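Komis Support – Ticket history
Subject: Torn film stuck between pads, lids on white tubs
Site: Novano packing room, bench 3
Opened by: Prasert Ongart
Product: Mustar hand-held gripper, pair
Status: Open – waiting on parts

Original request

We use the Mustar hand-held grippers to demonstrate the tub work before it gets handed to the automated cell. Two grippers per operator, one in each hand. The right-hand one on bench 3 has started holding on to bits of clear film. When I open the pads the piece doesn't drop, and when I close them again they don't seem to meet evenly. The recordings from that bench are being rejected by the checker on the Thammasiri side with "grip width not zero at close".

I've wiped the pads with a dry cloth. It comes back within the hour. Photo attached.

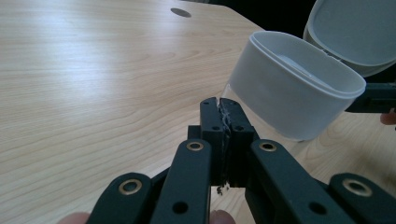 Page 1 of 2

Reply from Komis Support

Thanks for the photo. There's a thin strip of crinkled material caught along the seam, running down toward the base of the pads, with some ragged bits hanging off the end of it. Even a thin piece will keep the pads from reaching the zero position, so the checker message makes sense.

Please try the following and let us know how you go.

1. Open the gripper fully and pull the strip out from the top with tweezers. Don't use a blade on the pad faces.
2. Check the small drilled holes in the pad faces. Torn film gets into them and holds the next piece.
3. Wipe both faces with a damp lint-free cloth and let them dry.
4. Close the gripper by hand and run the zero routine.
5. Record 21 closes with nothing in the pads and send us the log.

Also, which task is the operator doing when the film gets caught? The lid work shouldn't involve any film.

Reply from Prasert Ongart

Did steps 1 to 4. A fair bit of film came out of the holes. Zero routine passed.

On the task – you're right, lids only on the sheet. But the tubs reach bench 3 with a seal strip on them. Before the changeover the person packing would peel it with a fingernail and bin it without thinking. It was never written down as a step, so when the job was split up for the cell it didn't get given to anyone. The operators now peel it with the gripper, with both hands already full.

Some of them put a gripper down, peel by hand and pick it up again. The checker throws those recordings out as well, for the pause.

Log for the 21 closes is attached. All zero.

Reply from Komis Support

Log looks fine. The drive and linkage are OK and we don't need the unit back. The pads can stay on for now.

Two suggestions for the process side:

– Have the strips peeled upstream, before the tubs get to the recording bench.
– If that can't be done, make peeling its own task with its own label, so it isn't mixed in with the lid recordings.

Can you also send a photo with the pads closed after cleaning, taken at the bench under the usual light?

Reply from Prasert Ongart

Photo below. Pads closed with a tub open next to them and the other gripper out to the left.
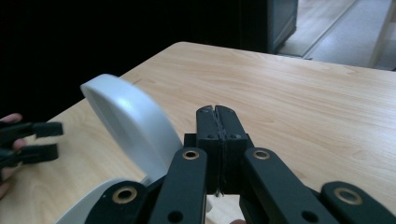
Bench 3, pads closed, lid open.

We've gone with peeling upstream for now. It means one person from the old packing line is back on tubs for part of the shift, which wasn't in the changeover plan. She's happy enough with it, as she had been moved to watching the cell and found the standing around harder than the packing. Her supervisor wants to know how long it will last and I haven't got an answer for him.

The other thing the operators raised is sore thumbs. They're squeezing harder to get a full close because they were told the rejects were from weak grip. I've told them it was the film. Is there a figure for how hard you need to squeeze?

Reply from Komis Support

Thanks, the pads look to be sitting together properly in that one, with only a thin dark seam between them.

No set figure. Once the pads touch, extra force does nothing for the recording. Light pressure is enough and the operators can ease off. If your bench card says "firm grip", please change it to "close until pads touch".

Rejected recordings: Thammasiri can re-run the checker with a wider close tolerance. It recovers the ones where the film was thin. The ones with a pause in them will stay rejected.

Reply from Prasert Ongart

Bench card changed. Re-run came back, 40 recordings recovered. The rest will have to be done again in December when we have the hours.

Please send a spare set of pads, without the drilled faces if you make them. I'd also like peeling added to the task list under its own label, so it's there when the cell is ready to take it on. Leave the ticket open until the pads arrive.

Internal note

Pads requested from stores, plain face. Task label request passed to Thammasiri.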